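Trundby moves control software teams to shared release cadence

Oct 28, 2023

Trundby has completed the first stage of a change to how it plans and releases its control software, replacing separate team schedules with one shared cadence across all product lines. The new arrangement covers 113 engineers in systems, firmware, application and test roles.

Under the previous model, each team kept its own backlog and set its own release dates. Integration was carried out at the end of each development phase, and interface faults were often found after the code on either side had been signed off. The company says 1592 defects were logged against component interfaces in the final year of the old process.

The teams now work in ten-week planning intervals, each divided into five iterations of two weeks. All changes are merged to a single main branch and built daily. Requirements, test cases and code changes are held in Hasten, the company's internal tracking tool, and a change cannot be merged unless it is linked to an approved requirement.
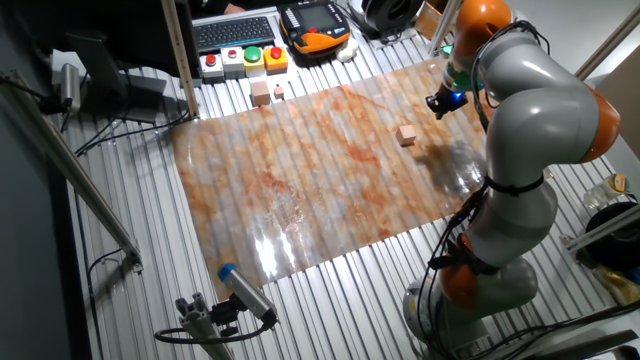
An articulated arm with a black gripper over an aluminium work surface.

Sorcha Dunbar, head of systems engineering, said most of the work went into the structure of the requirements and very little into the meetings.

"We had four formats for the same kind of interface document," she said. "Until those were brought into one model, a shared plan would only have given us a shared list of delays."

The interface model was drawn up between April and the end of the summer. It defines message formats, timing limits and error states for each component, and is stored under version control with the source. Contract tests are generated from the model and run on every merge request. A full regression run, made up of 1000 automated cases, takes place overnight on a build cluster at the Cairns site.

Gregor Imrie, who leads the build and test group, said the pass rate on the nightly run has to reach 99 per cent before a release candidate can be cut. Failed cases are assigned to a team the next morning. Cases that fail without a code change are moved to a separate queue and must be repaired or deleted within one iteration.

"The older suites had a lot of timing assumptions in them," Imrie said. "Those were written for a slower target board and we are still working through them."

Safety-related modules remain on a separate approval path. They follow the same iterations, but their release still requires an independent review and a signed record of the test evidence. Trundby said it has no plans to shorten that step.

The second stage will bring the Zumell product line into the common branch. Its code is held in an older repository with a different build system, and migration scripts are being tested on a copy. Suppliers will receive read access to the interface model once the migration is complete.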